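When the Gripper Doesn't Let Go

2022-10-27

The fault showed up in the cloth-handling work at Lindemann, a small lab that collects hand-held gripper recordings in ordinary homes. The engineer who looks after the tools there agreed to talk about it on the condition that we leave names out.

"It was a release problem," the engineer said. "You relax your hand and the fingers are supposed to open all the way. They were stopping partway."

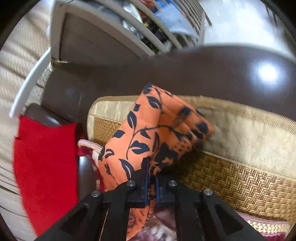
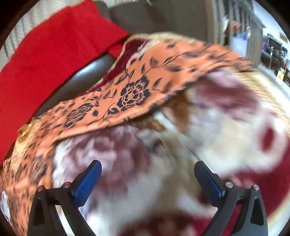
The hand-held gripper at work among patterned fabrics, including an orange cloth with a dark leaf print.

The first report came from an operator in Kastorham, who wrote that a bedspread had been dragged off a chair after it was supposed to have been put down. The engineer did not think much of it.

"I told them to clean the pads. Lint gets in there. That was my mistake, because I closed the ticket the same afternoon."

Over the next 2 weeks, 5 more tickets came in. In one of them an operator had pulled free a trapped sleeve and pinched a finger between the linkage bars. The skin was not broken, but it went into the log as an injury and all the tools were called back.

The lab had 16 in use. On the bench, 7 of them failed to open fully after a long session. The cause was a return spring from a new batch, supplied by Pledov, that lost tension with repeated use.

"They passed our check when they arrived," the engineer said. "Our check was opening and closing the thing a few times on a desk. Cloth is harder on it. You hold a fold for a long time and you grip it hard because it slips."

The recordings were a separate problem. The width of the fingers is logged with the video, and the Allport arm in the lab is trained on both. With a weak spring, the log showed a half-open gripper at the moment the operator meant to let go. The arm learned to do the same and carried towels back with it after placing them.

"We had been blaming the training code for that. I lost a good part of a month on it."

The affected sessions have been set aside and some will be recorded again. Springs are now tested under load before a tool goes out, and operators have been told to stop if the fingers stick and not to reach into the linkage.

The engineer expects the replacement springs to be fitted to every tool by December.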